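Last updated 5/12/18

How many demos before it picks up soft things reliably?

Posted by meireles_fan

Trying to train a small arm to grab soft household stuff. Wrist cam, two finger gripper, I drive it by hand and record. Have 467 episodes so far, 60 of them are bad (I dropped the thing or forgot to hit stop). Policy is great on boxes, useless on anything fluffy. It closes too early or just hovers. Do I need more data or diffrent data? Using the Ekden recorder at 10 frames a second if that matters.

Posted by Pusel

Different. More of the same won't help much. Move the object every take, move the base too, change the lights. And don't toss all the bad ones, keep the ones where you recover from a slip.

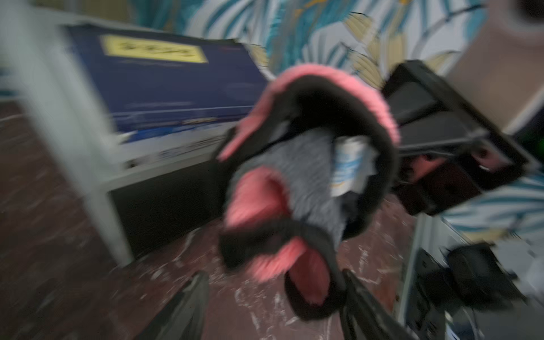 Blur is your other problem. On fast swings the wrist view smears, and fuzzy things lose their edges first. Look at the pink and black one between the fingers, the trim is just glowing bands, and the yellow sticker on the blue box behind can't be read either. Shorten exposure, add a lamp, and slow down for the last bit before you close. Pause a beat after the grip too, then lift. I redid 218 takes that way back in October and the hovering mostly went away. Still misses now and then on dark stuff.

Posted by brellelau_garage

just get more data. worked for me

Posted by Pusel

More of what though? If they're all driven fast you get more smear. Also check your gripper signal is lined up with the video, mine was a few frames late and I blamed the fluff for weeks. Easy to see if you plot it. Ekden has an offset setting somwhere under export.

Contact us | Copyright Ekden Community Help | Back to top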